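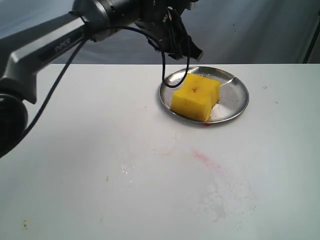 **Figure 1.** The arm above the worktop during the evaluation, with the plate and the yellow block under the gripper. The word PIPER is on the side of the main link.

### 4.2 Handling of small items on a plate

The Sundon kit is offered to small kitchens and teaching laboratories as a package: a table plan, a set of plates, the Plernix control software and two days of remote support. The arm is bought separately, and we used the one in Figure 1. In this section we report how the package behaved when the item to be picked stands on a round metal plate and is soft enough to be marked by the fingers.

Each trial began with the arm in its rest position. The operator placed the block on the left half of the plate, went back to the desk and started the routine from the Plernix menu. The arm moved above the plate, stopped, and then came down slowly. A trial was accepted when the block was lifted, held for 13 seconds and put back with its whole base on the plate. We made 300 trials with one operator, Dwayne Lindqvist, who had not used the software before March.

Of these trials, 46 were not accepted. In 22 of them the block was lifted correctly but was put back too near to the rim, so that it leaned. In the others the fingers closed too high and the block slipped out during the lift. We did not find a relation with the hour of the trial, although the operator had the impression that the first trials after a restart were worse.

Two remarks should be made on the settings. First, the software proposes a closing force that is too large for soft items. We reduced it by hand, and the manual explains this step only in an appendix. Second, the height of the plate must be entered by the user. A shallow plate with a raised rim, like the one in Figure 1, has two heights, and the form accepts only one. We entered the height of the base. When we entered the height of the rim, the arm stopped too early and the routine ended with a message which the support team could not explain at once.

The worktop was not wiped between trials of the same series. White powder and some small stains are therefore present on it, as they would be on a table in daily use. The product sheet says that the routine works on "surfaces in normal working condition" – a phrase that we could not find defined anywhere in the documents of the kit.

The cost of time is also of interest for a buyer. The installation followed the Sundon table plan and was finished by Ruxandra Hodoroagă in one afternoon, but the adjustment of the closing force needed most of the next day. The older Radu kit, which our laboratory used for the same task, asks for more work at the installation and has no menu for plates. Its form for the height is better, however, and permits a separate value for the rim. The tests with liquids, made with the Puno add-on, are reported in Section 4.3.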